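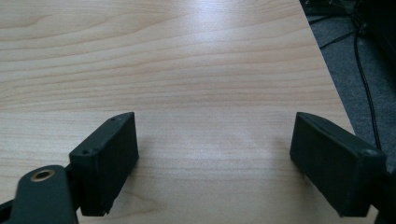

Equipment Plan and Budget: Hand-Held Gripper Units

Home Projects Reports Contact
3 min read

Fidelina Carhuamaca and Dong-geon Hwang

1. Scope

The project needs a second hand-held gripper before recording starts in March. This section covers purchase cost, spare parts and bench space. The department grant is capped at 4,000 dollars and must also pay for storage drives.

2. Options

Cletel sells an assembled unit for 900 dollars. Sastano supplies a parts kit for 712 dollars, with the finger pads printed by us. The kit takes longer to build – Hwang allows 16 hours per unit – but a worn pad can be replaced the same day.
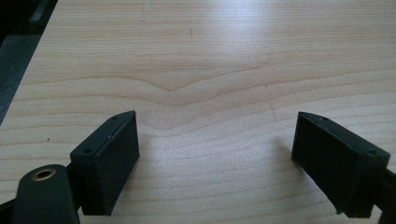 Figure 2. Fingers open over the bench top, with screw holes on the upper face of each block.

3. Spares

Finger blocks are treated as consumables. Each unit gets two spare pairs and one bag of screws. Metal inserts are ordered with the kit and not stocked separately.

4. Bench

The present wood-top table is kept. A matte mat was priced to cut the overhead reflection on the surface, and is listed as optional until test recordings have been reviewed.

5. Recommendation

Buy one Sastano kit now. Hold the remaining 3,288 dollars for drives and spares, and request a second quote from Cletel if the build is not finished by the end of March.

Previous Next Back to Reports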